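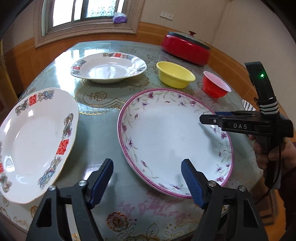
Choosing a first high chair: what parents want and what the shops tell them
Project report, second year, Consumer and Family Studies
7 February work left out of the appendix is available from the course office

Why we picked this subject

When our group first sat down in October to choose a topic, we had a long list and very little agreement. High chairs came up almost by accident, when one of us mentioned helping an older sister shop for one and coming home with a headache and no chair. The more we talked about it the more interesting it became. A high chair gets used several times a day for a couple of years, it takes up a good deal of the kitchen, and yet most families buy it in a hurry at the point when the baby is nearly ready to sit up and eat. We wanted to find out what parents look for, and whether the information in shops helps them find it.

How we went about it

We wrote a short questionnaire and handed it out at parent and toddler groups in Varkeck, with the kind permission of the people who run them. We had 201 forms back, which was far more than we had dared hope for and kept us busy with the typing for most of a fortnight. After that we held longer chats with 19 parents who had ticked the box to say they didn't mind being asked more. These were done over a cup of tea wherever possible, usually with a child or two on the floor beside us, and we are very grateful to everybody who put up with our questions.

We also visited 9 shops and looked closely at 2 chairs that nearly all of them stocked, the Hindex and the Clakia. The Hindex is a folding chair with a padded seat and a tray that lifts off. The Clakia doesn't fold, but the seat and footrest can be moved as the child grows, and it is meant to be pulled right up to the family table.

What parents told us

Cleaning came up more than anything else, and with real feeling. Parents talked about porridge in the stitching, banana under the straps and trays with a groove round the edge that can only be emptied with a cotton bud. Several said they had chosen a chair for its thick, cosy padding and had taken the padding off for good within the first month.

Floor space was the next worry. Families in flats liked the idea of the Hindex because it folds, though when we asked how often they folded it, the usual answer was a rather sheepish "hardly ever". Folded, it still has to lean against something, and it was easier to leave it standing. Parents with the Clakia grumbled about its wide feet – one had tripped over them often enough to put tape on the floor – but they were fond of having the baby at the table with everyone else.

The footrest surprised us. Very few parents mentioned it on the form, but in the longer chats it came up again and again once the child had reached the wriggly stage. Those with an adjustable one felt their child sat more steadily and stayed put for longer. We can't prove that from a few conversations, of course, and we would love to see somebody look into it properly.

What the shops told us

We were made welcome nearly everywhere, and the staff at Kazmi, the largest of the shops, let us fold and unfold the Hindex until we could do it one-handed. The labels were less helpful. Most gave the colour, the price and the age range, and left out the folded size. Harness details were often only in the instruction booklet inside the box, so a parent comparing chairs would have to ask. Not one label said whether the straps could come off for washing, and after all we had heard about banana this seemed a great pity.

What we would do differently

Our forms only went to groups that meet on weekday mornings, so working parents are thin on the ground in our results. We also forgot to ask whether the chair had been bought new or passed on from a friend, and it became clear later that this makes a big difference to how people feel about it. If another group takes the subject up, we would suggest visiting the same families twice, once when the chair is new and again six months on. We have kept a blank copy of the questionnaire and are very happy to pass it along.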